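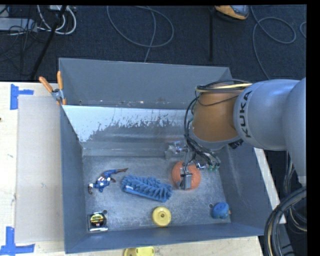
Esside church promises youth groups again, with few details

The parish church in Esside says its children's and youth program will return in August, four years after the last groups folded. Families have heard this before. A similar announcement came out of the joint council with Pavudholm two summers ago, and it led to one pancake breakfast.

This time the plan is for a Sunday club for grade-schoolers at 10 a.m. and an evening group for teens in the Haslinger hall. The church newsletter speaks of "strong interest" and room for 133 children. It does not say how many have signed up, or who will lead the sessions. Seven leaders are needed before the doors can open – the newsletter lists no names.

Money is another open point. Parents are asked for $200 per child for the year, with help "available on request." How to request it is left out. In Gistitz, where a nearly identical program is free, the teen evenings still shrank after the first winter.

The church says a full schedule will follow. Until it does, parents may want to hold off on the deposit, which the sign-up form describes as nonrefundable.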